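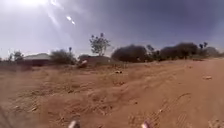
Brolleck Open Ground Set
README, second release, 11 September 2024

What it is

Outdoor pictures of bare dirt ground and whatever stands along its far side: low buildings, bushes, scraggly trees, a lot of sky. Chin-lung Ho did the collecting and the first round of labels. I did the second round and disagreed with a fair amount of the first.

The set was put together under the Plindeck project to help people sort open ground from everything else. Whether it does that well is still an open question to me. The project page calls it "varied terrain." I would call it dirt, mostly reddish-brown, in strong sun.

Contents

400 pictures in 9 folders, one folder per outing. Labels are in a plain text file next to each folder. The classes are ground, plants, building, sky and unsure.

Please use the unsure class. The first release didn't have one, so small pale things lying on the dirt were all labeled "rock." Some could just as well be plastic bags. From a distance I can't tell, and I doubt the first labeler could either.

Known problems

Glare. With the sun in a corner of the sky, the washed-out part has no usable color, and bright specks show up along the same line. These were labeled as sky. Don't trust any weather tag on such pictures. "Clear" and "hazy" were handed out pretty freely.

Walls. Reddish-brown walls against reddish-brown earth are hard to outline. Pak-hei Hsueh and I drew the same walls separately and our bottom edges didn't agree. The released outline is the average, meaning it may match neither of us.

Distance. There is none. Earlier notes gave distances to the buildings, but they were guesses and I took them out.

Season. Everything was collected in August. Anyone hoping to learn what this ground looks like after a week of rain will have to go somewhere else.

Changes since the first release

Added the unsure class.
Dropped 2 folders with duplicate pictures.
Renamed "forest" to "plants." A shrub beside a shed is not a forest.

Scores

Gremeo reported very good results on the first release. They tested on folders they had also trained on, so I haven't repeated the number. Folders 3 and 9 are now held out for testing.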